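Skastthorpe Allotment and Garden Society
Minutes of the ordinary meeting, Fri 11 February
Held in the upper room at the Onsri Tea Rooms, Skastthorpe

Present: Thirumalai Poojary (chair and, after a short silence, minutes), plus members as per the sheet on the door. The sheet on the door was later found to be the tea rooms' cleaning rota, so anybody who signed it is asked to tell the chair, and may also be expected to do the skirting boards.

Apologies: received from plots 4, 9 and 17. Plot 22 sent a message saying "might come", and didn't.

1. Minutes of the last meeting

Agreed as a true record, with one change. Under item 6, "the pond is a disgrace" should read "the pond is a disgrace, in the opinion of plot 12". Plot 12 asked for it to be noted that others had nodded.

2. Matters arising

2.1 Gate padlock. The new padlock has been fitted. The new padlock has the same code as the old padlock, which rather defeats the point of buying it. Chair to change the code and tell members by letter. Members are asked not to chalk the new code on the gatepost.

2.2 Water butts. Two still leak. Plot 6 said one of them only leaks when it is full. It was agreed that this counted.

2.3 The heron. No further action. The heron has not replied to any of our measures.

3. Money

The balance stands at £1553. This is better than last year, mostly from the seed potato sale and a late payment of rent from plot 19, who wishes it known that he had been in Guvusstead for his knee.

Rents will stay at £60 for a full plot. A proposal to bring in a lower rate for plots in the shade of the sycamore was heard at length. The shaded plots said they got nothing out of the ground but moss. The sunny plots said moss was fetching good money these days. Put to the vote and lost.

The insurance is due in May. The chair has had one quote, did not enjoy reading it, and will get another.

4. Compost delivery

The Flamari order came on a pallet, as agreed, and was left across the main path, as not agreed. We asked for 80 bags of the multi-purpose. What we were sent was 80 bags of ericaceous, and a leaflet about blueberries.

Plot 3, who grows blueberries, thought this an excellent outcome. There was less warmth from the brassica end of the site.

Flamari have offered to swap the lot but will only collect from the road. Discussion followed on who would carry 80 bags back up to the road. Several members recalled old injuries. Agreed that a carrying party will meet on Sunday at ten, weather allowing, and that plot 3 may keep as many bags as she can pay for and move herself.

5. The hedge

The long hedge on the Guvusstead Road side was last cut by the council, or by somebody dressed as the council, and is now uneven. Plot 8 offered to level it. Plot 8 was thanked warmly and reminded of what happened to the privet.

It was agreed to leave the hedge until the birds are finished with it and then get in a person with the proper tools. Chair to ask for a price. Plot 8 said he had the proper tools. Chair to ask for a price anyway.

6. Spring show

The show will be in May in the church hall, which we have booked for the whole day this time, so there should be no repeat of the judging being carried out during the tap class.

6.1 Classes. As last year, with the following changes. "Three sticks of rhubarb" will become "Three sticks of rhubarb, own rhubarb". "A vase of spring flowers" now has a height limit. The children's miniature garden must fit on a dinner plate, and the children must have met it before the day.

6.2 Judge. The judge from last year has declined, using the word "atmosphere". The Onsri's owner knows a retired parks man who is said to be fair and slightly deaf. Agreed that he sounded ideal.

6.3 Entries. Plot 15 asked whether we could hope for 100 entries. The chair said we could hope. Forms will be on the noticeboard as soon as the noticeboard has been put back up -- see item 8.

6.4 Cakes. Too long to record. The outcome is that the Victoria sponge class stays, that jam only means jam only, and that two members will be sitting at opposite ends of the hall.

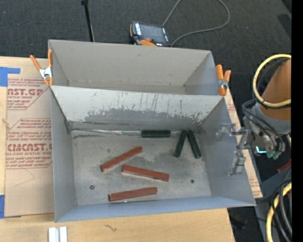
Reading time: 6 minutes

7. Bonfires

Complaints have come from the houses on the lane. The rule is, and has been for years, no fires before dusk, nothing painted, and nothing that was once a carpet. Members pointed out that in February dusk comes at a handy time, and that the trouble would be June. It was agreed to stick to the rule and to take the matter up again when it is light.

Plot 11 said that his had been less a bonfire than a smoulder. The rule covers smoulders.

8. The noticeboard

Blew down in the January wind and was found in plot 20's leeks. Plot 20 has looked after it since and has become quite attached to it as a windbreak. He will give it back once the leeks are up.

The posts have rotted at the foot. A choice of new wooden posts or metal ones was put forward. Wood was thought to look nicer and metal was thought to last, and both of these things were said several times. Metal carried it on a show of hands. Plot 2 asked for his vote for wood to be recorded by name and was reminded that we go by plots. Plot 2 is therefore recorded.

9. Waiting list

The list is getting longer and two plots have not been touched since the autumn before last. Letters have gone to both. One holder has answered that he is letting the ground rest. The chair will write again to ask when he thinks it might be feeling better.

It was suggested that very large plots be split in half when they next come free. Agreed in principle by everyone with a small plot.

10. Any other business

10.1 Somebody is leaving marrows in the shed porch. It is kind, but it was also kind in October, and those are still there. Please stop.

10.2 The wheelbarrow with the good tyre is to be shared. It lives by the tap. It does not live behind plot 14's greenhouse under a sheet.

10.3 Plot 5 has spare raspberry canes, free to anyone who digs them up. Bring your own bag, and shut the side gate behind you on account of the rabbits.

10.4 A member asked if meetings could be shorter. Discussion of this took us past nine o'clock, when the Onsri wanted its room back.

Actions
Padlock code, insurance quote, hedge price, second letter: chair
Carrying party: all those without a doctor's note
Return of noticeboard: plot 20
Minutes for next time: anyone else, please

Next meeting: same room, first Tuesday of next month, half past seven. Bring a cushion if you had the bench.

T. Poojary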